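4.3 Losing the object between grasp and release

The failure that taught us the most in the Gurnik kitchen was also the quietest one. The arm would take hold of an object, begin its move, and carry on to the end of the plan even though the object was no longer in the fingers. No alarm was raised. The planner reported a finished task, and the log looked perfect until we compared the final object poses with the goal.

We ran 278 simulated episodes with the Pelupessy controller on a marble-topped island with a sink, a drawer and a small set of kitchen items. Of these, 44 ended with the controller claiming success while the object lay somewhere else. We call this a silent drop. We had expected collisions with the counter edge to be the main trouble, so we were delighted (and a little alarmed) to find something so much more interesting hiding in the logs.
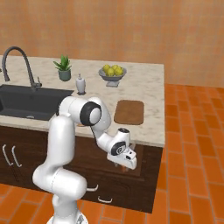 Why did the controller fail to notice the missing object? It checked finger position only once, at the moment of closing, and treated that single reading as true for the rest of the episode. A slip later in the move changed the reading, but nothing in the loop was looking at it any more.

The fix sounds easy: keep checking. Our first attempt did just that, and it produced a fresh problem we had not seen coming. Thin objects let the fingers close almost all the way, so the gap for a good grasp and the gap for an empty hand were nearly the same. With one shared threshold, the arm stopped in the middle of perfectly sound carries, opened its fingers to try again, and dropped things it had been holding well. The cure had become a second cause of the same failure!

Cempaka Nair suggested that we stop asking how far the fingers had closed and start asking whether the gap had changed since the grasp. This worked far better with thin items. It also meant that the monitor, which we named Wesenora, needed no table of object sizes. It stores the gap at the end of closing and raises a flag if the gap shrinks for 12 control steps in a row. Shorter changes are ignored, as the simulated contacts tend to jitter when the arm speeds up.
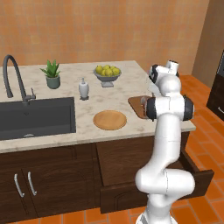 What the arm should do once the flag is up took us longer to settle. Stopping at once is the obvious choice, and over open counter it is a good one. Near an open drawer it is less attractive, as the arm may halt with a link close to the drawer front, and the next plan then starts from a cramped pose. We therefore split the response in 2 stages. The arm first slows and retreats along the path it has just followed, which is known to be clear. Only then does it stop and search for the object. We like this approach a great deal, because it asks nothing new of the planner.

The wrist view turned out to be very helpful in the search stage, and also in sorting the failures by hand afterward. A long object held between the fingers fills much of that view, and a slip along its length can be hard to spot from any camera placed farther away. We read through all 44 silent drops this way. The most common pattern was a slow slide that began early in the lift, well before the object came free. 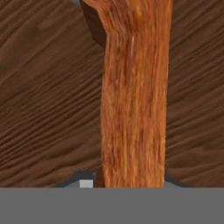
Figure 6. Wrist view of a long wooden object at the gripper, with the dark wood surface behind it.

One weakness remains. If an object turns in the fingers without sliding, the gap may stay the same and Wesenora sees nothing. The object then arrives at the goal at the wrong angle, and the episode is logged as a success. A tilt check based on the wrist view is the natural next step, and early trials in the Plaltwood simulator are exciting enough that we plan to report them separately. Until that check is in place, we score final object angle by hand and leave the controller's own success signal out of the results in Section 5.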